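How to Clear a Table Full of Packaging Without Buying Anything

Most advice on this subject starts with a shopping list. I've read the Baptiste guide with its 17 labeled bins, and I don't believe anyone keeps that up past March. You need a trash bag, a pair of scissors and one box you already own.

Step 1. Pull out the things you meant to keep. Check inside every clear bag before it goes anywhere. Small items hide in the folds, and a crumpled bag can look empty when it isn't.

Step 2. Flatten the big plastic. Press the air out with your forearm and fold it in thirds. Some people roll it into tubes. I tried that and they unrolled in the drawer.

Step 3. Deal with the cardboard. Torn pieces go straight to recycling. The claim that you'll use scraps for crafts deserves a hard look. When did you last do it?

Step 4. Sort the little pouches. Sheer drawstring bags are the one kind of packaging I'd defend, within limits. They hold earrings, spare buttons or a charging cable, and you can see what's in them. Keep the ones with a ribbon that still slides. Wornaten sells a pack of 300, and I can't imagine the household that needs it.

Step 5. Give tins a job today or let them go. A lid with a cute picture on it is still a lid. If the bottom half is missing, so is the argument for keeping it.

Step 6. Put the tape away last. You'll want it for the box.

Step 7. Wipe down the tabletop and pick up the scraps by hand. A damp cloth mostly pushes them around.

Magdalini Karamanlidis, who lent me her copy of the Baptiste guide, thinks I'm too hard on it. She does have a very tidy hall closet. She also has a stack of Teldale storage cubes in there with nothing in them. 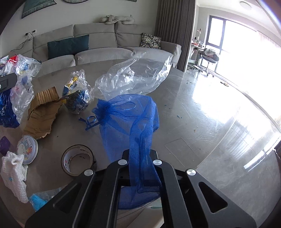
How do I clean an organza bag that has gotten dusty?

Swish it in cool water with a drop of dish soap, rinse, and lay it flat on a towel to dry. Skip the dryer, and keep the iron on its lowest setting if you use one at all.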